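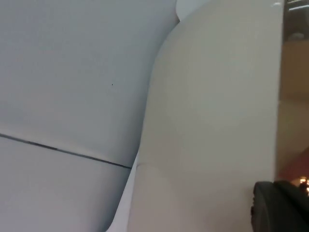

Vol. 5, Issue 2, p. 150

3.2 Surface color and visible joints

The second part of the study looked at how molded housings are finished where two colors meet. Designers often pair a cool gray with a warm off-white, and the choice is usually discussed in terms of taste. Our interest was in cleaning and upkeep, and in how easily a person notices a joint, a mark or a speck of dirt on a plain surface.

Figure 2. Pale bluish-gray surface with a diagonal seam, beside a rounded cream panel.

The surfaces in Figure 2 show the two conditions we coded most often. The gray area is smooth and matte, and the thin dark line across it was coded as a "visible joint, same color," meaning that the material looks alike on both sides of the line. The boundary between the gray and the cream was coded separately as a "color change with overlap." We kept these apart in the analysis. A line within one color tends to be read as a gap, while a line between two colors tends to be read as part of the design.

Small marks were coded only when they could be picked out at normal viewing size. The dark speck in the upper gray portion met this rule. Coders were told not to guess whether a mark was dirt, damage or a flaw in the finish, and the speck was entered simply as "mark, single, dark." No mark was entered for the cream face. The narrow white strip low in the gap between the two surfaces was entered as "other part, not identified."

Coding was done by the two authors, Kaushik and Egan, working separately from the same sheet. The full set held 1,540 surface entries drawn from household and office equipment. Where the two sheets differed, the entry was discussed and a joint code was agreed on. Most of the differences concerned curved edges. On a strongly rounded panel the shading changes slowly, and it can be hard to say where the face ends and the side begins. We settled on treating the whole curve as part of the face unless a clear line divided it. Under this rule the left contour of the cream panel in Figure 2 belongs to the face, and its nearly straight right edge is the limit of the panel.

Finish was recorded as matte, satin or gloss. The difference between matte and satin gave us some trouble, especially on light colors, where a soft brighter band may come from the shape of the part or from the finish itself. Entries of this kind were marked as uncertain and left out of the finish totals. They were kept in the counts for joints and marks.

3.3 Comparison with the earlier set

The earlier set, collected for the Tully survey, used a single code for all joints. To compare the two sets we merged our joint codes back into one. This loses the difference described above, and the merged figures should be read with that in mind. The mark codes needed no change. Finish was not recorded in the Tully survey and is not compared.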